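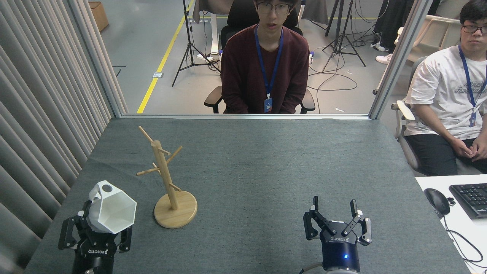
Every few months someone at work tells me the machines are ready for the small jobs: unloading a dish rack, putting tools back on a board, hanging up cups. I run the kitchen and the wash area at the Gavora plant canteen and I'd like it to be true, so I want to hear from people who have tried. My own view is that picking things up is mostly solved and putting them where they go is not. Take a mug tree. There is a white cup in a two-finger gripper and a wooden stand next to it with four thin pegs, all at different heights and angles, and the pegs are empty. The handle has to end up over one of those pegs, from the right side, without knocking the whole stand over. A six-year-old can do it while talking. Can anything you can buy do it in a kitchen that isn't set up for it?

Posted by Hilkka Kemppainen, November, 7:40 am
Oltham Board > Work and Machines
6 shares | 1,997 views

aarne_m
Short answer, no. Longer answer, it depends what you mean by set up. We have an arm at the shop that loads blanks into a press and it has done that for two years with very little trouble. But the blanks come down the same chute facing the same way. Turn one over by hand and the arm will pick it up and load it wrong. I would not call that doing a chore. It's a machine doing a motion.

lilla.lakatos
I don't agree with Aarne. A dishwasher is also a machine doing a motion and everybody is glad to have one. Whether it "understands" the plate doesn't matter to me if the plate comes out clean. If an arm can hang cups nine times out of ten I'd take it and pick up the tenth cup myself.

aarne_m
If it drops the tenth cup you're not picking up a cup, you're sweeping. And who stands there for the other nine?

E. Salminen
That's the cost people leave out. We had a demo unit from Dwivedi on the packing line. The sales sheet said one operator. In practice it was one operator plus me plus whoever was free to stop it when a carton came through crooked. It was decent work by the engineers, I'm not knocking them. It just didn't take anyone off the line.

Hilkka Kemppainen
Eero, that is close to what I was getting at. I don't mind slow. We wash more than 300 cups on a normal shift and I could let a machine run into the evening if it could be left alone. The trouble is the leaving alone.

Lilla, on nine out of ten: at our volume that's thirty cups on the floor or hanging crooked. At your house it's none most days. So maybe we're both right and it's a question of how many cups.

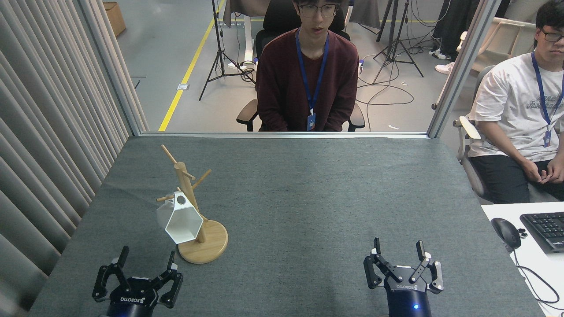
The other thing is the handle. A plain glass you can grab from any side and set down. With a cup the handle decides everything, and if it was picked up with the handle pointing the wrong way then it has to be turned in the hand or put down and picked up again. I do that turn without looking. I've watched new hires do it on the first day without being shown. I have yet to see a two-finger gripper do it in a way I'd trust with our stock.

v_leinonen
I work with grippers (not household, small parts) so a few corrections.

Two fingers is not the limit people think it is. A parallel gripper holds a cup wall or a handle fine. You regrasp by using the table, or you have a second arm take it. What you lose is speed.

The pegs are a fair point. Thin peg, small opening, and the stand is light enough to shift if you push on it. But a person would solve your problem by changing the rack. Straight pegs, heavy base, bolted down. Then it gets a lot easier.

Hilkka Kemppainen
Then I've bought a robot and a new rack. And if I'm buying a new rack I can buy the flat kind where the cups go upside down, and my people fill that in a couple of minutes.

v_leinonen
Yes. For your kitchen I would do exactly that. I'm only saying the mug tree is a hard test on purpose. If something does well on it, the easy jobs should follow.

aarne_m
"Should follow" is doing a lot of work there.

lilla.lakatos
My mother is 84 and can't reach the upper shelf anymore. She doesn't have 300 cups, she has five. Slow is fine, she has all afternoon. I think homes like hers might get real use out of this before any factory kitchen does, and I'd put up with some broken dishes.

E. Salminen
Price, though. And who fixes it when it stops? At the plant we have a maintenance crew. She has you.

lilla.lakatos
She has me now for the cups too.

v_leinonen
Flarnmont has an open workshop later this month with arms you can try yourself. Bring your own cups, Hilkka. Bring the ugly ones with the small handles.

Hilkka Kemppainen
I might. I'll bring a wet one as well.

14 replies | Log in to reply
Contact the moderators | © Oltham Board | Back to top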